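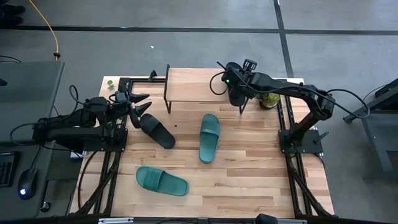

Teal and black slides on the wooden tabletop.

About Us

Hi, I'm Rozália Kolář, and I run Brestham, a small sewing school above the bakery in Retgate (yes, it smells amazing up here, and yes, you will leave hungry).

I started teaching at my own kitchen table. A neighbor wanted to hem her curtains, then her sister wanted to come too, and before long I was borrowing chairs from the people downstairs! In November I signed the lease on our first real room and bought 3 secondhand machines. One of them still makes a noise like a coffee grinder, but I love it and I'm keeping it.

These days we teach 19 classes a season, everything from threading a needle to lining a winter coat. Most people who walk in have never touched a sewing machine, or they had one bad experience in school and decided they were hopeless. You're not hopeless. You probably had the tension set wrong.

Emiliano Gallardo teaches our tailoring and alterations classes. He spent years doing fittings for a theater company and can take in a jacket faster than I can find my scissors. His pants-hemming night is the one that fills up first, so if you want in, sign up early and bring the pants washed. I teach the beginners, the quilters and the Saturday-morning type of sewist who mostly wants to chat (my people!).

We keep groups small. Each class runs 2 hours, with a tea break in the middle, and you can use our fabric or bring your own. A beginner class is $60 with thread, needles and patterns included. If you miss one, just let me know and we'll find you a spot in the next round.

Our beginner project is a tote bag we call the Ots. It has a flat bottom, one inside pocket and straps long enough to go over a coat, and I've changed the pattern so many times that my early students tease me about it. After that you can move on to the Tristska, our wrap skirt, or bring in something from your own closet that needs saving.

Want to see the place? Come up the side stairs whenever the door's open and say hi. The bell doesn't work, so knock loudly!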